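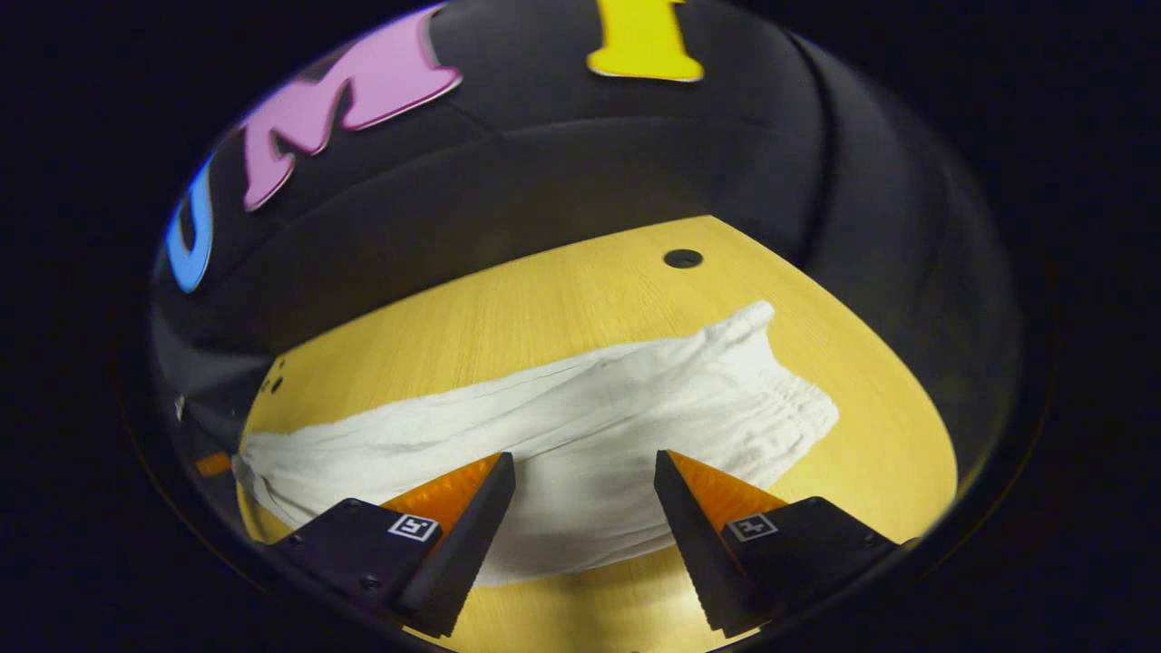
3단계. 천을 잡기 전에 손가락부터 확인하기

앞의 두 단계에서 작업대를 정리하고 기록지를 폈다면, 이제 그리퍼를 손에 들 차례예요. 저는 여기서 제일 많이 혼났습니다ㅎㅎ 마음이 급해서 바로 천부터 집으려고 했거든요.

먼저 양쪽 손가락 윗면의 흑백 마커를 봐 주세요. 먼지가 앉았거나 모서리가 들떴으면 그날은 새걸로 갈고 시작합니다. 주황색 패드도 손끝으로 한번 쓸어 보시고요. 홈 사이에 실밥이 끼는 일이 은근히 많아요!

흰 천은 일부러 구겨진 상태에서 시작해도 괜찮습니다. 대신 매번 똑같은 모양으로 놓지는 마세요. 저희 Clindus 작업 규칙에는 "같은 배치는 2회까지"라고 적혀 있는데, 저는 이 줄에 형광펜까지 칠해 놨어요.

4단계. 천천히 잡고, 멈추고, 적기

손가락 끝을 천 가까이 가져간 다음 잠깐 멈췄다가 오므립니다. 두 겹이 같이 잡혔다 싶으면 억지로 당기지 말고 놓았다가 다시 잡으세요. 놓친 회차도 지우면 안 됩니다. 실패라고 적고 그대로 남겨 둬요.

40회를 채우면 무조건 쉬기! 저는 한번 욕심내서 더 했다가 손목이 시큰거려서 다음 날까지 고생했어요. 규칙 초안을 쓴 Ivan Kushnir 님도 이 항목만은 예외를 안 둡니다.

쉬는 동안에는 기록지의 회차 번호와 파일 번호가 맞는지 봐 두세요. 지난 3월에 166번이 두 개 나와서 처음부터 다시 맞춰 본 적이 있거든요. 번호가 맞으면 5단계로 넘어가서 천을 바꿉니다.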